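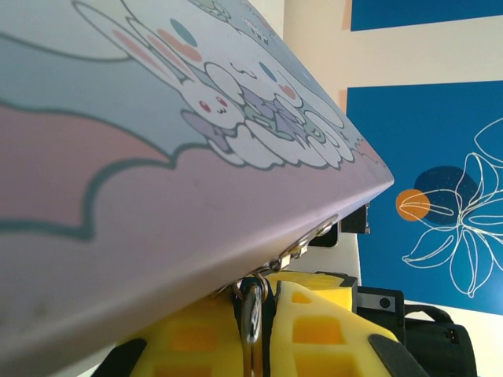

Fig. 1. Wrist view: printed case with a ring clasp, between two soft fingers.

Robots and Everyday Work, handout 4
Can a machine do the chores yet?
Notes by Garnet Gill, with thanks to Siu-fong Yuen for the corrections

Start with Fig. 1 and keep coming back to it. A child could deal with a case like this while talking about something else. For a gripper it is a lovely hard problem, and I hope by the end of the hour you'll like it as much as I do!

1. Seeing the job

Look how much of the view the case takes up. A wrist camera gets you close to the contact, which we want, but the object then hides a good part of itself and even some of one finger. The ring sits in the dark gap between the fingers and picks up yellow from them. Shiny metal borrows its colours from whatever is nearby, so a vision system trained on "silver ring" can be caught out. Then there's the print: a bunny, clouds, a thick wavy outline. We know at once that the cloud edge is only a drawing. An edge finder has to be taught that (see Rajput's notes on texture, week 3).

2. Holding on

The yellow fingers have square cutouts all the way up. Soft fingers give way against a curved rim and spread the load, and that's a huge help with things you don't want to scratch. The price is that you know less about where the fingertips are. For a big smooth face, who cares. For a small ring, a few millimetres can be the whole task.

3. So, can they do it?

Sort of, and it's getting better quickly. The Plilham trial is our running case this term. Jitendra Rajput and Lovely Cruzado set 54 household and workshop jobs, from folding tea towels to hanging tools on hooks, and logged 1176 attempts. Of these, 831 were finished without a person stepping in. I find that thrilling. Ten years ago I'd have been glad of one clean towel.

But look at the spread. Most of the failures came from 11 jobs, nearly all with small moving parts: zips, clasps, lids with a catch. Picking up and putting down is in decent shape. Anything that swings, flips or has to be pinched just so is still slow.

Mets, the parts packer we visit in December, sees the same thing on the shop floor. Boxes go to the machines and fiddly fittings stay with people.

4. Before the seminar

Read Sakalauskas, chapter 2, on compliant fingers. Skip the proofs unless you enjoy them.

Write half a page on one chore you did this week. Where did your fingers feel something your eyes couldn't see?

Bring a bag or box with a catch on it. We'll try opening them in oven gloves, 2 pm, Kaledia room.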